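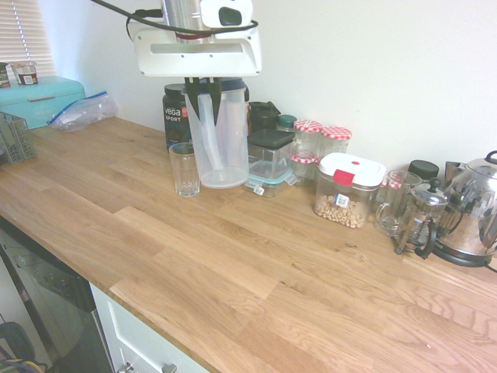

2020-01-01

First entry of the new log. The old one got as far as September and then turned into loose sheets, so I am starting over in one file and will copy the useful numbers across when I have time.

State of the kitchen cell this morning: arm powered down over the break, brakes on, user stop pressed in. Cycle counter reads 571 since the last full service. The Pultbridge schedule says service every 75 operating hours. By the hours we are inside that, but the counter is what I trust, so I did the full sheet anyway.

Order of work as done:

Power up, let the controller boot, release the user stop, unlock the joints one at a time. Joint 4 gave its usual click on unlocking. It has done this since installation and I have stopped writing it up as a fault. If the click ever moves to another joint I will care.

Ran the slow joint sweep, no load. No contact warnings. Torque offsets on joints 1 through 5 inside the band. Joint 6 slightly off zero, same sign as last time, slightly larger. I think this is cable drag and not the sensor. With the wrist turned all the way in one direction the offset grows, with the wrist turned back it shrinks, and a bad sensor would not care which way the cable hangs.

So the cable got most of the morning. It had been routed with too little slack at the wrist, and the tie nearest the flange was taking the bend. Cut that tie, made the loop bigger, put a new tie further back where the cable barely flexes. Repeated the sweep with the wrist at both ends of its range. The offset came down to where joint 5 sits. The drawback is that a larger loop can reach things on the counter when the arm is low and pointed down. I added a keep-out margin on the left side of the approach path to cover it and then checked the low poses by eye, jogging at the slowest setting.

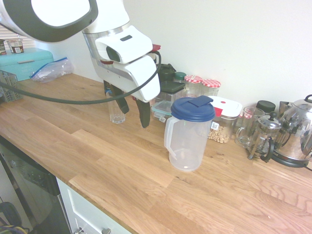 Low pose at the tumbler, camera housing above the fingers, cable loop going off to the left.

The loop is wide in that pose. I can live with it. The thing to watch is anything tall standing at the front left of the counter, and the placement sheet does not allow tall items there. I wrote the rule on the sheet again in larger letters.

Gripper next. Homed it 3 times. First homing slow, second and third normal. Wiped both fingers with a damp cloth and then with alcohol, let them dry, checked the mounting screws. One on the left finger took a small fraction of a turn. I put a paint mark across the head so that next time I can tell by looking. The fingers are the Rila pattern, second set. The first set wore smooth at the tips and started to let glass slide. This set still has texture when I drag a fingernail across it.

Zero width reads as it should with the fingers closed. Full open is short by a hair. I looked for a crumb in the rail and found one, hard and pale, probably cereal. After that it opened to the full figure. I have written "crumbs" on the checklist as its own line. A cell in a kitchen gets food in it, and the original checklist from Asamoah was written for a bench that only ever saw aluminum parts.

Camera: lens window cleaned, bracket screws tight. Ran the hand-eye check against the board. The result was worse than in September but still inside the limit. I repeated it after the cable change and it came back nearly the same, so the cable was not pulling on the bracket. Left the calibration as is. Recalibrating on the same day as a mechanical change has burned me before — you never find out which of the two did it.

Lunch, and then the payload settings, which I had been putting off. The controller was still carrying the mass and center of gravity from the first set of fingers. The difference is small, but it shows in guiding mode, where the arm would creep downward if I let go of it in a stretched-out pose. Entered the new values from the scale and tried it in three poses. No creep in two. In the third, with the elbow far out, it still moves, slowly enough that I have to stare at the wrist to see it. Good enough for this week. The Clokisside notes describe a way to estimate the center of gravity from the arm itself and I mean to try that before I weigh anything again.
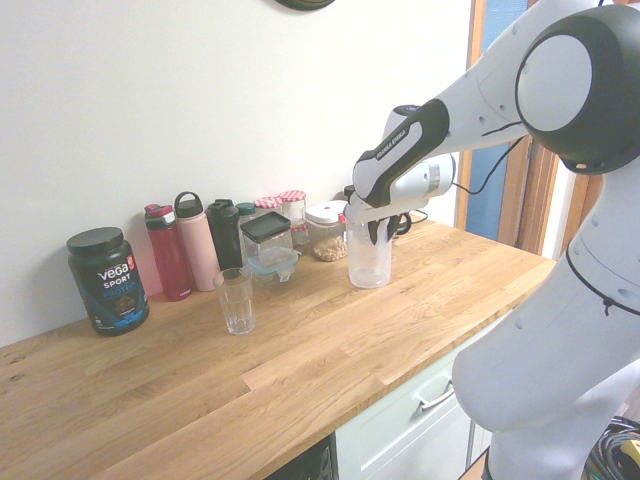 Grip force is the setting I change most and write down least, so I went through it properly. The stored value was one number for every object, picked back when we handled only the drinking glass. Stiff glass puts up with almost anything. Thin plastic walls do not, and with a rim grip the force goes into the part that bends the easiest. The clear measuring jug, taken at its rim with both fingers pointing down into it, is the case I now tune for. I split the setting in two, one value for glass and a lower one for plastic, and made the program refuse to close if neither has been picked. I also cut the closing speed for the plastic value. At the old speed the fingers arrived hard enough that the first force reading meant very little.

Tried the new plastic value on 3 lifts, empty, a hand's width off the counter. All held, no tilt that I could see. Have not tried it with water and will not until there is a tray under it.

Floor: cables still in a heap down by the base. I traced each one and tagged both ends, and then ran out of ties. Nothing there is under strain. Order ties, the longer ones.

Open items. Elbow-out creep, see above. Joint 6 offset to be read again at the next power-up, cold, before anything else is touched. Spare finger set to be ordered. Copy the September calibration figures into this file.

Shut down: arm parked high, gripper open, joints locked, user stop in. Counter at close not written down. Will read it off tomorrow before the first sweep.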